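Keeping loose items out of an arm's path: is there a usual rule?
Posted by litstead_bench, April 2020

We run a small arm over a white tabletop with kitchen things and play food. Our written rule says nothing may sit within 300 mm of the gripper at start. Is that normal? It leaves hardly any table.

kaimal2091

A fixed distance is fine for people's hands but not much use for the objects. 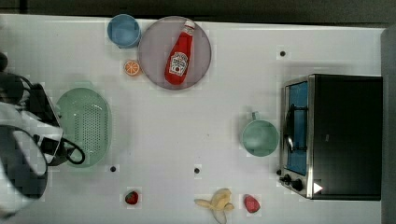
Start rules should cover the gripper's cable first. Write down where it may hang and check it before every run. A loop lying over the edge of the colander, as you have it, would fail our check. We also want cups and bottles standing or lying by themselves, so I'd take the ketchup off the plate unless the task needs it there. Keep your 300 mm for people.

Trondadel

We just tape a line on the table. Works for us.

jillville_7

Whatever you choose, put it on the run sheet with a box to tick. We changed ours in February and half the old sheets were still going round.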